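Bathroom robot procurement

From the Bredura Facilities Reference

Bathroom robot procurement is the practice of choosing, pricing and scheduling the purchase or lease of mobile two-armed robots for work in small washrooms, chiefly those attached to hotel guest rooms. It overlaps with ordinary housekeeping purchasing, which deals in mops, and with capital equipment purchasing, which deals in boilers. Buyers often come from the mop side and are surprised by the paperwork.

The term covers the machine itself, its grippers and spare fingers, the survey of the rooms it will enter, the software subscription, the floor space where it charges, and the hours of the staff who work beside it. In older documents it is sometimes filed under "novelties."

Background

Cleaning machines for corridors and lobbies were established purchases well before anyone put a robot with arms on a bathroom budget. A corridor is wide, level and mostly free of towels. A guest bathroom has a door that swings, a toilet in one corner, glass in another, and soft objects left wherever a guest lost interest in them.

Early bids tended to quote one price per machine and leave the bathroom to the buyer's imagination. The practice changed as purchasing offices began asking for task-based quotations, in which each job (pick up a towel, empty a wastebasket, open a door) carries its own line and its own acceptance test. Sellers disliked this at first. They have since found that it makes the quotation longer, and have come around.

The room survey

A room survey is the first paid step in most purchases. The surveyor measures the clear floor between the door and the fixtures, the reach needed to get at a low wastebasket, and the swing of every door and sliding panel. In tiled rooms the survey also records grout lines, thresholds and anything loose on the floor. Towels count as loose. So do robes, which drape in ways that have ended more than one demonstration early.

At Achari, a business hotel of 57 guest rooms, the survey listed four layouts where the building plans showed one. The differences came down to which side the toilet stood on and how much floor was left over after the shower had taken its share. Two of the layouts were priced as standard, one as "standard with care," and the fourth was referred back to the architect, who had retired.

Surveys are usually charged by layout. A buyer with identical rooms should say so in writing and then go and check.
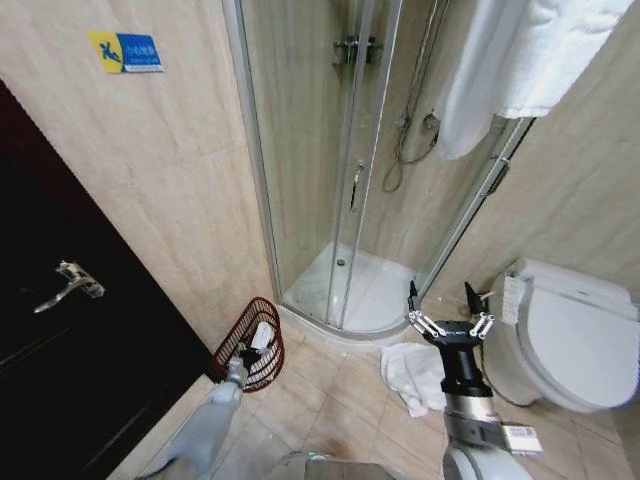 Price components

The purchase price of the robot is the figure everyone remembers and is seldom the one that causes trouble. A working budget normally separates the following:

Base machine. The body, both arms, the head and the means of getting about. Warranty terms differ between these parts, and it is common for the wheels to be better covered than the wrists.

End effectors. Grippers are priced individually or in pairs. Two-fingered parallel grippers are usually the cheaper choice for handles, bins and cloth. Multi-fingered hands are quoted separately and with a certain tone of voice.

Wrist cameras. Small cameras near the gripper let the robot see what it is about to take hold of. They may be bundled or itemized. A bundle can be good value, though replacements bought later rarely are.

Site preparation. Charging space, a network connection that reaches the bathroom, and the odd threshold strip. The connection is worth testing with the door shut, stone and mirror being poor friends of a wireless signal.

Training and data. Time spent teaching or adapting the robot to the buyer's own rooms. The line is sometimes missing from a first quotation and turns up in the second, looking as if it had been there all along.

Consumables. Finger pads, cleaning cloths, covers and fasteners. The Golis price list, a regional catalog used by smaller hotels, prices a yearly consumables kit at 579 dollars per machine. Buyers who consider this steep generally buy the parts one at a time until they have spent more.

Supervision. Staff hours. Discussed below, at more length than sellers would like.

Mirrors, glass and polished stone

Reflective surfaces have their own section in most specifications. A large wall mirror shows the robot a second bathroom with a second robot in it, and a shower enclosure shows it a bit of both. Lights bounce off glossy marble and appear as bright spots where there are no lights. People deal with this without thinking. Machines need to have been shown it beforehand, and the showing is billable.

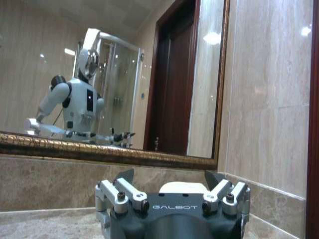
The usual remedy is to require that acceptance tests be held in the buyer's own rooms with all fixtures in place and the lights at their normal setting. Sellers may offer a test room instead. These rooms are tidy and evenly lit, and they resemble a hotel bathroom about as closely as a brochure does.

Some buyers have budgeted for matte film or temporary covers on glass. The cost per room is modest, but the film must be put on, kept clean and defended at meetings against whoever chose the marble. The Bredura guidelines recommend leaving the surfaces alone during the trial period and pricing any changes afterward, once it is known which surfaces cause difficulty. Countertops are treated the same way. Speckled stone hides small objects from people and machines alike, and the guidelines ask that test items include at least one thing the same color as the counter.

Doors and handles

Doors are the most commonly underbudgeted item. A quotation that includes "room access" may mean that the robot can pass through an open door, that it can push a door already ajar, or that it can work the handle. These are three different prices. The wording should be settled before signature, preferably by someone who has read the word "access" in a contract before.

Lever handles are generally preferred to knobs. A lever gives the gripper something long to press on and forgives a poor approach. Even so, levers vary in height, stiffness, return spring and the direction in which they point, which is the opposite direction on the other side of the corridor. A handle schedule, listing each type and where it is fitted, takes an afternoon to prepare and is the cheapest document in the whole purchase.

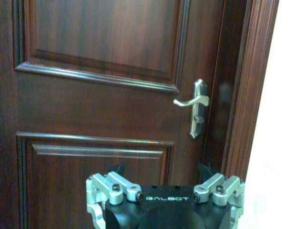 Handle tests are normally written as a number of consecutive attempts. The Cakix worksheet, a budgeting template in wide circulation, uses 33 attempts per handle type, a number whose origin is not explained anywhere in the worksheet. It is long enough to wear out the patience of most observers and short enough to finish before lunch. The buyer should state in advance whether a second try at the same handle counts as one attempt or two. Disputes on this point have outlasted the robots concerned.

Finish damage is a separate matter. Glossy paneled wood marks easily, and a metal finger can leave a line that no one will admit to. Contracts commonly set aside a repair allowance per door, with photographs taken before the first day of testing. Where doors are old or matched to the surrounding trim, a refinisher's quotation belongs in the file too. It may prove to be the most persuasive argument for softer fingertips.

Leasing and purchase

Leasing spreads the cost and shifts some of the maintenance to the seller. Purchase is cheaper over a long service life, provided there is one. The Cakix worksheet compares the two using a monthly lease of 3,905 dollars, a placeholder that many users have left in place and presented to their owners as a finding.

Points usually compared are the length of the minimum term, who pays for transport, how quickly a failed gripper is replaced, and whether software updates are included or merely announced. Lease agreements may also restrict which rooms the robot can enter. One agreement on file at Bredura permitted "bathrooms and similar," and a good deal of correspondence concerned the second word.

Hotels with seasonal trade often ask for a lease with a pause. Most sellers will agree to one. The pause tends to be priced so that it costs nearly as much as the robot working, which at least makes the arithmetic easy.

Timing of orders

Trials are best arranged for quiet weeks, when rooms can be held out of service without complaint from the front desk. October is a common choice in business hotels. Budget requests should go in well ahead of that, with the survey done first and attached. A request made without a survey is an estimate of an estimate, though it will be approved faster.

Delivery dates for grippers and delivery dates for robots are often set independently. It is prudent to confirm that they fall in that order, or at least in the same season. 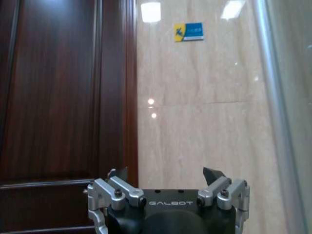
Spare parts should be on the first order. Finger assemblies, bolts and pads are small, cheap to ship with a large machine and oddly expensive to ship alone. A single spare gripper of each type is considered sufficient for a property with one robot. Properties with two robots usually buy one spare as well and have a conversation about it later.

Supervision and staffing

Budgets for the first year should assume a staff member within reach of the robot whenever it is working. That person clears unexpected items, moves warning signs, answers guests and presses the stop button. The hours are real and belong to somebody's department. In practice housekeeping and engineering each believe them to be the other's.

Savings projected from robot work are normally entered from the second year onward. Entering them earlier is allowed, and makes for a more attractive chart.

Wet floors deserve a line of their own. Bathrooms that carry a slippery-floor sign for people should be assumed to need a traction check for wheels, repeated whenever the cleaning product changes. The check is quick. It is left out of roughly every first draft.

Criticism

Task-based quotations have been criticized for rewarding whatever is easy to count. A robot may pass on handles, towels and wastebaskets as separate lines and still take most of a morning to do all of them in one room. Some buyers now add a whole-room test with a time limit. Sellers respond by asking for a larger room.

Others object to the expense of surveys, noting that a housekeeper with a tape measure can record most of the same information. The Bredura guidelines accept this and include a blank form for the purpose. It runs to nine pages.

See also

Acceptance testing (service equipment)
Handle schedule
Golis price list
Cakix worksheet, known errors in
Towels, unattended

This article was last revised on August 27, 2022.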